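Nov 1, 2021

Going to be a grump about store loyalty programs for a while. Mute me now if you love your points. I have been keeping notes on mine since spring and I don't like what the notes say.

Start with the balance. My Ristine account says I have 2761 points. Great. What is a Ristine point worth? Go look on the site. I'll wait. The rewards page has a lot of confetti on it and no dollar figure anywhere.

You find out at the register, when the screen offers you four dollars off and you have to decide on the spot with a line behind you. Say yes and most of the balance goes away. How much is "most"? Depends on the week. Same groceries, same card.

I asked customer service for the rate in writing. The reply said points "unlock value in lots of ways." OK. So does a can opener.

People tell me it's free money, why complain. It's a fair question. My answer is that a store with money to give away could lower the price on the shelf, where everybody can see it, including the guy next door who lists prices too.

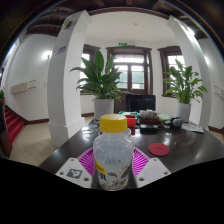
And the shelf is where this gets murky. More and more tags at Ristine have two prices now, a big one for members and a small one for everyone else. I have receipts going back to last December, so I went and checked a few things I buy all the time.

On most of them, the member price today is the plain old price from last winter. The other price is the new one. So the "savings" line at the bottom of my receipt is the store telling me how much more it would have charged a stranger.

Could be inflation. Could be shipping. I'm one person with a shoebox and I won't pretend it's a study. But I'd like to hear somebody at the company say it out loud.

Next, expiration. Ristine points die after 60 days if you don't shop. The email that warned me came with a coupon attached, good only on an order bigger than anything I buy in a week. Funny timing.

I know how this works on me, too. I bought crackers I didn't want to keep a balance alive that was worth less than the crackers. I'm supposed to be the suspicious one in my family.

Then there's Goodwin, which is the drugstore version. Goodwin doesn't do points, it does "levels." I am apparently at a level. I got there by having a bad winter and buying a lot of cough drops.

What does the level get me? Early access to sales. On what? Mostly the store brand. Early by how long? A morning. I have never in my life needed to beat the crowd to store brand cotton balls.

Someone in the replies asked about privacy so let me get into that. I read the Goodwin terms, all of them, on my phone, in a parking lot. They can share your purchase history with "partners." There is no list of partners. There is a link that says "partners" and it goes back to the same page.

I'm not saying anything sinister happens there. I'm saying I can't tell, and neither can you, and we both clicked agree to get a discount on shampoo. 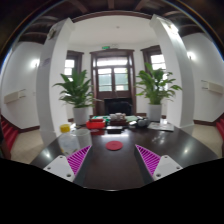
A flat red disc on a glossy dark brown table.

OK, the paid ones. Prilmont wants a yearly fee before it lets you near the good prices. I'm a little softer on this, weirdly. At least the deal is out in the open: you give them money, they give you lower prices, you can do the math.

So I did the math. For my household it came out close to a wash, and that was with me being generous and counting the free delivery on stuff I would have walked over and picked up myself.

If you have four kids and a chest freezer, your math is going to look different and I believe you. Run it on your own receipts though. The calculator on their sign-up page starts you at a monthly spend I'd need to be feeding a football team to hit.

Also try to cancel. Joining took me one screen. Leaving took a phone call, a hold, an offer of two months free, then another offer. I took the two months. I'm weak. It renews after that and I've put it on the calendar in red pen.

A couple of you brought up Futance, the app that rolls all your cards into one. I tried it. It does what it says, the barcodes are all there, it opens fast.

But it wants to read my email to "find rewards I'm missing." Why? I know which stores I shop at. I was there. Turned that off and now it asks me again every time I open it.

Things that would change my mind, for the record. Print what a point is worth, in cents, on the receipt. Leave it the same for a year. Show the old price next to the member price with a date on it. None of that is hard. They already print me a receipt as long as my arm.

"But the cashier said it's a good deal." The cashier gets graded on how many people sign up. I've worked a register. I pushed the card on people too, and I couldn't have told you what it did.

What I'm doing in the meantime: keeping the Ristine card, because paying the stranger price out of spite only hurts me. Spending the points the first chance I get. Skipping the levels. Going back to a paper list.

If you've got old receipts, check the same item from a year ago and post what you find, high or low. I'd honestly like to be wrong about the shelf tags. Please include the size of the package, since those have been shrinking on us too and that's a whole other thread.

More from this account
Are packages getting smaller or are my hands growing
I read the extended warranty so you don't have to
The "limited time" mattress sale, month by month
Why does my receipt have a survey on it
Store brand vs. name brand: a blindfold and some cereal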